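Penero Neighbourhood Choir
Minutes of the November planning meeting
Wednesday, 7:15 pm, Herath Street hall, supper room

Present: Fernanda Coelho (chair), Aníbal Salgado (music), Lizelle Mkhize (minutes), Armindo Godinho, Fernanda Baptista
Apologies: none received

1. Previous minutes
Accepted with one correction: the spring concert finished at nine, not ten. Moved Armindo, seconded Fernanda B.

2. Spring concert
What a night! We sold 76 tickets, our best ever for a concert without a guest act, and the altos were still singing in the car park afterwards. Aníbal was thrilled with the Portuguese set and wants to keep two of those songs in the repertoire. Fernanda B. passed on lovely comments from the audience, along with one grumble that the second row of chairs was too close to the first. We'll pull the rows apart next time.

3. Winter program
Aníbal played us three possible openers on the piano. Strong support for the sea shanty medley, which has a cracker of a bass line and lets the newer singers learn by ear. The lullaby was much loved too, but it sits high for the sopranos, so he'll try it down a tone and bring it back - everyone is keen to hear it again. The third piece is on hold until we have more tenors.
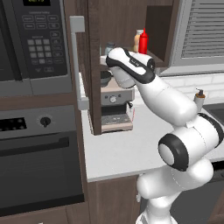
Armindo asked whether we could do a round with the audience joining in. Yes, please! Aníbal will choose something short and teach it from the front. Words to go on the back of the program in large print.

4. Trip to Kakulport
The Kakulport singers have invited us to share their afternoon concert, and the response from our members has been wonderful, with 59 names on the list so far. That is more than one coach will hold. Lizelle has a quote for two coaches and will ask whether a smaller second one would bring the price down. Car pooling is still an option for anyone who wants to stay on for dinner.

5. Money
Balance is a little over $4000 after hall hire. Agreed to spend up to $500 on new folders and sheet music. Fernanda C. would love the folders in dark green. Armindo prefers black. Left with Fernanda B. to get samples of both.

6. Other business
Ovis Wool Shop has offered us their front window for the winter poster - very generous, and right on the main street. Fernanda C. to write and thank them.
Warm-ups will start at 6:50 pm sharp next term.

Actions
Aníbal: lullaby in the lower key, choose the round
Lizelle: second coach quote
Fernanda B.: folder samples
Fernanda C.: thank-you letter to Ovis
Armindo: reply to Kakulport, ask about their piano

Meeting closed 8:40 pm.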